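Lenance Opens Repair Evenings in Owen

OWEN, 2024-03-24 – Lenance is opening its workshop to the public for 2 evenings a month, and we can't wait to get started! Neighbors can bring in lamps, chairs, coats and bags and learn to fix them alongside our staff. Our trial run in December drew 88 people, and 46 of them asked to come back.

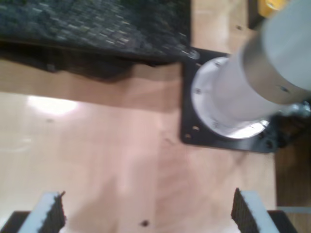

Each evening has room for 100 visitors, with tools and thread supplied by Skaso. Sewing, gluing and small wiring jobs all get their own tables. The tabletops are pale wood, so please set anything oily or scratchy on a dark mat like the one shown. Children are welcome with an adult.

Entry is free. Sign up at the Lenance front desk or at the Kultidden library.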